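4.2 The table as a place to put things down

We turn now to the part of the study that gave us the most to talk about over lunch, which was the question of what happens to a small round table once it has been in a shared room for a while. In the previous section we described the rooms themselves and how people moved through them. The concern of this one is smaller and, we hope, a bit more homely: the surface, the things that land on it, and the crumbs and specks that get left behind when the larger things are picked up again.

Readers who grew up in a house with a kitchen table will already know most of what we have to say. A table near a doorway gathers keys and mail. A table near a window gathers cups. What is less often written down is how the shape of the top itself steers this gathering, and how people come to an understanding with the shape over time, usually without saying a word to one another on the matter. Earlier writing on household clutter has tended to treat the table as a flat and neutral thing, a kind of blank page, and has kept its attention on the people doing the cluttering. We have a good deal of sympathy with that approach, but we felt the furniture deserved a turn.

The observations were made at 2 sites, which we call Sastton and Prellport. Sastton is a large shared workroom where people come and go all day and bring their morning tea with them. Prellport is quieter, more of a lounge, with a kettle in the next room and a habit among its regulars of wiping things down before they leave. Both sites had been furnished before we arrived, and we asked that nothing be moved or replaced on our account. Over the course of August we made 15 visits, spread across mornings and afternoons, and kept written notes at each. Lertchai Kaewmanee read through all of the notes afterwards and sorted them by the kind of surface involved, a job that took a great deal longer than any of us had promised him it would.

We sorted what we found on the tables into things and leavings. A thing is anything a person would come back for, or would at least recognise as their own if asked. A leaving is anything left over from some other activity: crumbs, dust, eraser rubbings, the fine grit that falls out of a bag when it is tipped. The line between the two is not always a tidy one. A bread tag, for instance, was a thing to one person we spoke to (she saved them in a jar) and plainly a leaving to everybody else. Where we could not agree, we put the item down as a thing, on the grounds that it is kinder to assume somebody wants it.

Flat tops and tops with a rim

The clearest difference we noted was between plain flat tops and tops with some sort of rim or recess. On a flat top, leavings travel. A sleeve goes across, or a newspaper is pulled away, and the crumbs go with it and end up on the floor, where they become the floor's problem and are dealt with by whoever has the broom. People at Sastton told us they thought of their flat tables as the clean ones, and in the plain sense they were quite right. The specks had simply gone elsewhere.

A rimmed top behaves differently. The raised edge is there to stop things rolling off, and it does that job well, but it holds on to the leavings too. Several people described brushing crumbs toward the edge with the side of the hand, the way one does at home, and finding that they stopped at the rim and would go no further. Some then cupped the other hand and tried to lift them over. Most gave up and left them. One regular at Prellport had taken to carrying a damp cloth for this very purpose, and was rather proud of it - we were shown the cloth.

Colour plays its part as well, and here we found people had strong feelings. On dark or patterned tops, leavings could sit for days without remark. On white tops they were noticed straight away, commented on, and sometimes apologised for by people who had nothing to do with them. A glossy white surface seems to be the least forgiving of all, as the sheen makes anything dark stand out. Figure 2 gives a fair idea of the sort of surface we mean. The top is round, white and glossy, with a shallow tray set into it, and the raised rim of the tray runs along with the curve of the outer edge. The dark specks on the floor of the tray are leavings in our sense. The small red object, however little of it shows, went into our notes as a thing, following the generous rule set out above.

We would add a word on scale, which we had not given enough thought to at the start. Our first note sheets had room for cups, books and plates, and nothing at all for items that could be hidden under a thumb. Yet it was the smallest things that people were most anxious about losing, and a tray was the place they most often told us they would set them down. A rim offers a sort of reassurance. The very same feature that makes the tray awkward to wipe makes it a comfort to anyone holding something little and round, and we came across people who held both opinions of the same table in the course of a single cup of tea. 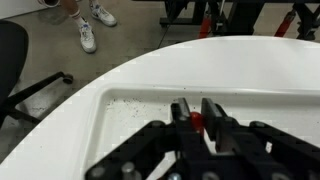
Figure 2. A round white table with a recessed tray. Small dark specks lie on the floor of the tray.

4.3 Wiping, brushing and leaving be

Having set out what collects and where, we come to what people do about it. Three habits turned up in the notes often enough to be given names. Wipers use a cloth, and will go and look for one. Brushers use the hand, and consider the matter closed when the part of the table nearest to them is clear. The third group, to which we are sorry to say most of the authors belong, move their cup a little to one side and carry on with what they were doing.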